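Work and Automation, handout 7: The bag round
Notes for 27th February

Hi all! I promised to write up my visit to Malness, so bring this with you (and your scribbles on it, please). Kilian Pfister runs the cleaning crew there, and he let me tag along for an evening shift while the robot did its share of the trash.

1. What the job used to be
One person, one cart, 20 rooms. Kilian says people picture the lifting when they think of this work, but the fiddly part is the plastic. A bag never has the same shape twice - it wrinkles, it billows, it slides under whatever you put near it. Keep that in mind when we talk about "simple" tasks on Egger's scale.

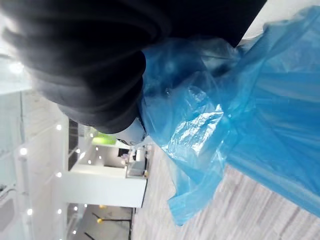
2. What the job is now
Verena Holzer has been on the crew for 17 years, and her shift has changed more than anyone's. She used to walk the whole route by herself. Now she plans it, checks in on the robot and takes over when it stops. She likes having less bending to do! She doesn't like the stopping and starting, and she told me she goes home with a different kind of tired. Watch for that in the Jedo reading too, where the warehouse pickers say much the same thing.

The hand has three fingers side by side and a big thumb, and closing them on a thin blue bag down by a wastebasket is a lot to ask.

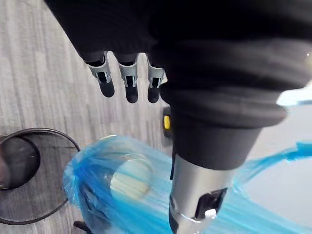
Verena's pay grade still says "cleaner," and that bugs me. She's doing scheduling and troubleshooting on top of the old work, and the grade was written before any of it. Kilian has asked for a new one, with 2 extra training days, and expects an answer in March.

For next time: read the Vivlow chapter and write me a page on who should get the time that's saved.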